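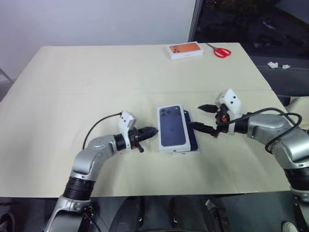
Progress report to the Rankin Fund: phone reuse project, second period

Prepared by Ailsa Forsyth for the grants manager, March 21, 2022

Filed under: Project updates | Reuse and repair

1. Where we are

The project takes in used mobile phones from households and small firms, wipes them, tests them, boxes them and passes them on to people who have been referred to us. The grant pays for the packing room at Drendis, part of two wages, and supplies. The period covered here ends with February.

We have now sent out 198 phones. The target for the whole grant is 600. We are behind where the plan said we would be, and the reason is mostly boxes and not phones. Section 3 deals with this.

The other targets are on course. All phones sent out had a recorded wipe and a battery test. Thirty-three phones have come back to us, and most of those were returned for reasons that could be put right the same day, such as a SIM tray that was stuck or a charger that did not match.

2. The room

The packing room has been in use through the whole period. It has a long pale table, and we have kept to one rule for it: boxes and scissors on the table, everything else elsewhere. Tissues, cloths and rubbish are meant to go on the darker surface beyond the right-hand end of the table, or better still in the bin. This is not always kept to, and Niall Jardine has raised it at two team meetings.

The table top is made of two boards, with the join running along the middle. When we wrote the application we asked for a single worktop, and the quote for one came in higher than we had allowed. The two boards have been fine. Card offcuts and grit do collect in the join, and it is brushed out at the end of each session so that nothing scratches a screen. We do not intend to ask for the money for a single worktop again.

Light is better than it was. The window helps on bright afternoons but not in winter, so we moved the lamp from the store and bought one more. Euan Kinnear has asked for a blind for the summer months, as glare makes it hard to spot hairline cracks in glass. We have a price for this and will meet it from our own funds.

Heating was a problem for a short time in February. We lost four sessions.

3. Boxes

Our application said that each phone would go out in a box. We took it for granted that most donated phones would come with one. They do not. Fewer than half arrive in any box, and some of the boxes that do arrive belong to a different phone from the one inside.

We looked at three ways of dealing with this.

Plain card boxes. We bought a first batch from Flerar. They are cheap and they arrive flat. People receiving the phones did not mind them, but the inserts were too loose for the smaller handsets and we had to pad them out with paper. This added several minutes to each phone.

Donated original boxes. Kekeli Ackah put out a request for empty phone boxes, with or without a phone, through the schools and two of the local shops. The response was far larger than we expected. People seem to keep these boxes for years in a drawer. We now have a good stock, and a box with a picture of the phone on the lid is quicker to match up than a plain one, provided that the lid and the base belong together.

Padded envelopes. We stopped these after the first week. Two phones arrived with damaged corners.

We have settled on original boxes where we have a match and the Flerar boxes where we do not. Flerar have agreed to change the insert, and the new size is on order.

Matching takes place before packing starts. The person on the table stacks boxes for the same model or near enough, one on top of another, and keeps any odd ones towards the back until a phone turns up for them. Lids are turned face up so that the picture can be seen. The picture on the lid is only used as a first check. The colour shown is often not the colour of the phone we hold, and the label and model number settle it. We had one early mistake where a phone was sent out on the strength of the lid alone, and the person got a charger lead that did not fit. The label check was added to the sheet the next day.

4. How a phone is packed

You asked at the last visit for a short account of the steps, for use with other groups you support. This is the current version of our sheet, written by Ewan Mowat.

Check that the wipe and test slips are both signed.
Find a box and check the label against the phone.
Open the box and take out everything, including old leaflets and any SIM pin.
Wipe the tray and the lid with a dry cloth.
Put in the phone, screen up, with a film over the screen.
Put the lead in the lower part. Plugs go in a separate bag.
Add our one-page guide and the return slip.
Close the lid and put on the paper band. Trim the band with scissors.
Write the number from the slip on the band and enter it in the log.

We used to seal boxes with tape. It tore the print off the lids and made returned boxes useless for a second trip, so we changed to a paper band. The band is cut from a roll. We have one pair of scissors with red handles for this table and ask that they stay on it. The knives we had at first have been put away, after one slipped and marked a lid and very nearly a thumb.

A practised person can pack a phone in under ten minutes if the box has been matched beforehand. For a new person it is more like double that. Most of the extra time goes on finding the right lead.

5. People

Kekeli runs the intake and the referrals. Euan does the testing, and Ewan the packing and the log. Niall looks after supplies and the van. Three trainees have been with us during the period, each for six weeks, and two of them have asked to carry on into the summer.

One trainee left early for a paid job. We have counted that as a good result, though it left us short for a fortnight.

Training is done at the table, with the sheet taped to the wall at the testing end. We have found it best to start people on boxes, before they handle phones. Sorting lids and bases teaches the models fairly fast, and nothing is lost if someone gets it wrong.

6. Money

Spending is inside the budget overall. The supplies line is over, mainly because of the Flerar boxes and the padded envelopes we could not use. The transport line is under, as Nemora have let us use their drop-off point and we make fewer collections.

We ask for your agreement to move £2,000 from transport to supplies. This would cover the new inserts, paper band, screen film and a stock of leads for the rest of the grant. No extra money is requested. A revised budget sheet was sent with this report.

7. What did not go well

The log was kept on paper for the first part of the period and some entries could not be read. Ewan has since typed it up and checked it against the return slips. Four phones could not be traced to a box number, although we are sure all four were wiped because the wipe slips are kept apart.

We also let boxed phones pile up when the van was off the road. Stacks that are too high slide, and one did. No phones were broken, but two lids were creased and had to be replaced. Boxes waiting to go out are now kept on the shelves in the store.

Our guide leaflet was too long. Several people rang us to ask things that were on the back of it. The new one is a single side with larger print.

8. Next period

We plan to reach the midpoint of the target by the end of the next period, with two packing sessions a week in place of one. The second session depends on the room being free, and Drendis have said that it is.

We will finish sorting the donated boxes by model and send any we cannot use for recycling. Kekeli will talk to the two shops about a permanent box bin. Niall will get the new inserts in and try them with the small handsets before we place the full order.

We would welcome another visit - afternoons are best, when packing is under way. Please let Ailsa know the names of anyone coming so that they can be added to the door list.

Attached separately: revised budget, copy of the log, new guide leaflet.

Shared 6 times | 2 comments

Related items
Phone reuse project: first period report
Have you got an empty phone box in a drawer?
Drop-off point opens at Nemora
How we wipe a phone before it is passed on
Packing room: session times and door list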